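Oltgate Pantry Opens Snack Packing Afternoons to the Whole Neighborhood

Home / News / Community / Press release

For immediate release

OLTGATE – Starting in July, the Oltgate Pantry will open its snack packing tables to anyone who wants to spend an afternoon filling boxes for the town's after-school clubs. The new sessions go by the name Flurnadis, after the old corner store on Ashworth Street where the pantry now has its rooms, and they build on a spring trial that sent out 393 boxes of chips, cookies, crackers and other small treats.

The trial was meant to be a modest thing. The pantry had shelves of donated snacks that didn't fit into its regular grocery bags, and the clubs kept asking if there was anything the kids could eat between the end of school and dinner. So a few tables were set up after lunch, word got around, and people came! By the last session there was a line for the tape.

"I love these afternoons," said Babar Paracha, who runs the packing room. "You get grandparents and teenagers at the same table arguing about whether pretzels count as chips, and at the end of it there's a wall of boxes ready to go out. I went home happy every single time."

Sessions will run from 3:30 p.m. to 5:30 p.m. and there is room for 60 people at each one. No experience is needed, and there's nothing to bring. Children under 12 are welcome with an adult. Anyone who would like to sit while they pack can ask for one of the lower tables by the window, and there is a quieter room in the back with the same supplies.

How the boxes are put together

Every club gets its snacks in plain cardboard boxes, sorted by kind. That was a request from the clubs themselves, who found mixed boxes hard to share out (the chips were gone in a minute, and the cookies ended up as crumbs at the bottom). During the trial the packers tried several ways of sorting and settled on one that even first-timers picked up quickly.

It starts with labels. Each box gets its label before anything goes into it, small and on the front, where it can be read with the flaps open. Many of the snacks come from Otero Foods, an import grocer two blocks over, and a good part of the Oltgate families who use the clubs read Chinese at home, so Chinese labels are used as well as English ones. The taller of these two boxes has one, a little white label with a blue border that says 饼干, the word for cookies or crackers, and it's easy to find even with a heap of chip bags on the table in front of it. Chips go in a box of their own and are never pressed down to make the lid close.

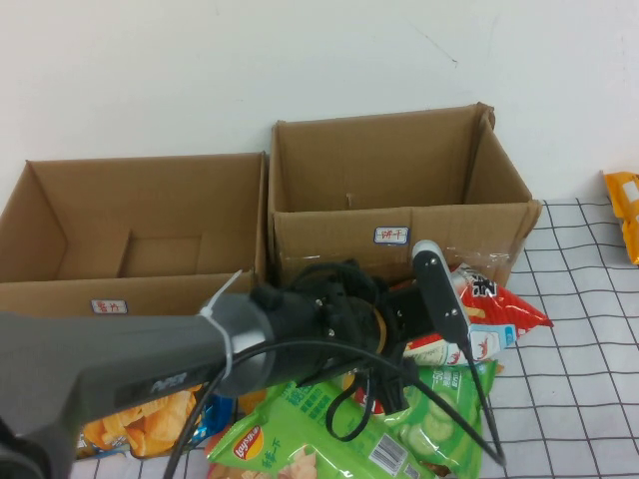

After that it's mostly a matter of taste. Heavier packets go at the bottom, bags of chips stand upright if the box is deep enough, and flaps stay open until someone has had a last look at the dates. Some packers like to do one flavor at a time. Others pull from the pile as it comes, and that works fine too.

"The cucumber chips were the surprise of the spring," Paracha said. "Half the room had never tried them. Now I get asked for them by name, by eight-year-olds!"

What's needed before July

The pantry hopes to send out 1,000 boxes by the end of the school year, and nearly 300 are already spoken for by clubs on the east side of town. Donations of sealed, shelf-stable snacks are welcome at the Ashworth Street door on any weekday morning. Single-serving bags are the most useful. Please check that packets are unopened and have at least two months left on the date. Homemade food can't be accepted for these boxes.

Clean cardboard boxes are wanted too, in just about any size, as long as the bottoms are sound and the flaps are still attached. Clear packing tape always runs short. Blank white stickers are handy, and people who can write neatly in Chinese, Spanish or Urdu are invited to come half an hour early and help with the labels.

Clubs that would like to receive boxes can sign up at the front desk or ask their school office for the form. Requests should list the number of children and any allergies, so that boxes with nuts can be kept apart.

Contact: Babar Paracha, Oltgate Pantry, Ashworth Street entrance. Places at the July sessions can be reserved in person or by phone during opening hours.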